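Samwood Flat-Pack Gift Boxes
Set-up guide, section 4: Folding a box from the die-cut sheet

4.1 Before you start

Each Samwood box is supplied as a single flat cardboard sheet with the flaps and tabs already cut. No glue is needed for the standard sizes. Work on a level table with enough clear space to lay the sheet fully open. 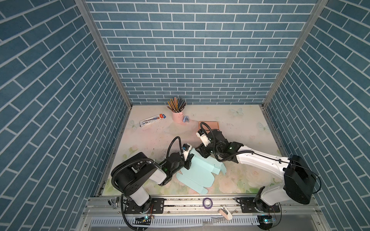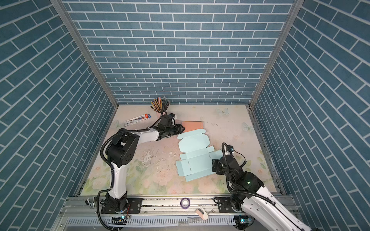 Light blue sheet on a printed table surface, pencil holder toward the back.

Keep a pencil, a ruler and a soft cloth within reach. A stapler and decorative tape are optional and are covered in 4.4. Wipe the table with the cloth and let it dry fully. Damp board takes a soft crease and will not hold a square corner.

CAUTION: Cut edges can be sharp. Do not run a bare finger along the edge of a flap.

4.2 Creasing the sheet

1. Lay the sheet flat with the colored side down. The crease lines are pressed in from the plain side and are easier to find under side light.

2. Turn the sheet so that the lid panel is farthest from you.

3. Place the ruler along the first long crease. Hold it with one hand and lift the panel against it to a right angle. Release.

4. Repeat for the remaining long creases, then for the short creases at the ends.

5. Fold each tab inward once and let it spring back. Do not press tabs flat — a tab that has been flattened completely tends to slip out of its slot.

Note: If the board cracks on the outside of a fold, the sheet is too dry. Leave it in the room overnight before folding the next one. The Wurnia linen-finish board is more likely to crack than the plain board.

4.3 Assembling the box

1. Raise the front and back walls together.

2. Fold the corner flaps inward so that they lie behind the side walls.

3. Raise one side wall, roll its upper half over the corner flaps and push the tabs into the slots in the base. Start with the tab nearest the lid.

4. Repeat on the other side.

5. Close the lid and tuck the front lip inside the front wall. The lid should close without bowing. If it bows, open the box and check that both corner flaps on that side are fully down.

4.4 Optional fastening

For contents over 200 g, put one staple through each side wall near the base. Staple from the inside so that the closed legs face outward, then cover them with tape. Use low-tack tape if the box is to be reused.

CAUTION: Do not staple through the lid crease.

4.5 Storage

Store unused sheets flat, in stacks of no more than 40, away from radiators. Cartons of 1,000 are packed at Stekurthorpe with a Dewulf liner between layers — leave the liner in place until the layer is needed. Assembled boxes may be stacked 4 high when empty. For lid windows and ribbon slots, see section 5.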